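Clusurholm Household Word List

README for the second release

This is a list of words that people in Clusurholm use at home, collected from older speakers and from their children. It has 1,285 entries. Each entry gives the word as it was said, a standard form where one exists, a short meaning in English and the village part where we heard it. The list was made by me, Anayeli Magaña, with help from the reading circle in Uden, who checked the meanings and corrected many of my mistakes.

I am not a trained linguist. I moved here as an adult and I started to write down words because I did not understand my neighbours. Please keep this in mind when you use the list for serious work.

What is in the folder

words.csv – the main list, one word per line
speakers.csv – age group and village part of each speaker, without names
notes.txt – longer remarks on single words, in no special order
spelling.txt – how I write the sounds which the standard spelling does not have
old/ – the first release, kept for people who have quoted from it

Columns in words.csv

id: a number that does not change between releases. If an entry was removed, its number stays empty.
form: the word as heard, in the spelling explained in spelling.txt.
standard: the nearest standard form. Empty when I found none.
meaning: a short meaning in English. When a word has two meanings, they are divided by a semicolon.
room: kitchen, stairs, cellar, yard or general. This column was added in the second release.
part: the village part. "Esquivel" means the houses on the upper road, which everybody calls by that name although it is not on the signs.
speaker: a code that leads to speakers.csv.
sure: yes or no. I write "no" when only one person gave the word, or when two people did not agree on it.

How the words were collected

I visited 49 speakers in their own homes. Most visits took place in the afternoon, because the mornings are busy and in the evening people are tired. I asked simple questions, for example what one calls the cloth for drying the hands, or the last piece of the bread. Some 1,000 of the words came from such questions. The others came up in normal talk, and these are often the better ones.

I wrote everything by hand first and typed it the same day. Sound was not recorded. Several speakers told me they would not like it, so I decided to do it the same way with everybody.

The word for the small step behind a house door gave me the most trouble. In the lower part it is the same word as for a doorstep outside, but on the upper road these are two different things and people will correct you. I have given them separate entries, 212 in the old numbering and a new one at the end of the file.
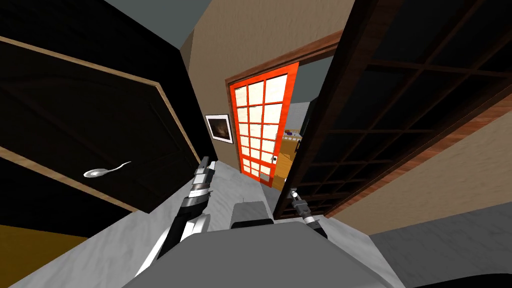 Known problems

The kitchen is covered much better than the rest of the house. Words for tools in the yard are few, and I think many are missing.

The vowel written as "ö" in the first release was in fact two sounds. I have divided them in this release, but in the entries from the lower part I was not always able to go back and ask. These entries have "no" in the last column.

Five speakers grew up in Uden and came to Clusurholm when they married. Their words are marked in speakers.csv. If you want only local words, please leave them out.

Opening the files

All files are in UTF-8. If you open words.csv with an older spreadsheet program, choose the encoding by hand, otherwise the special letters will be broken. The Stimau reader opens it correctly without any setting.

Use and quotation

You may copy, change and print the list for any purpose, also in school books. Please name the source as "Clusurholm Household Word List, second release". Please do not try to find out who the speakers are. It is a small place and it would not be difficult.

Corrections

Send corrections with the id of the entry and, if possible, the village part of the person who told you. I read everything, but in January and in the harvest weeks I answer slowly. New words are also welcome, even single ones. They will go into notes.txt first, until a second person has confirmed them.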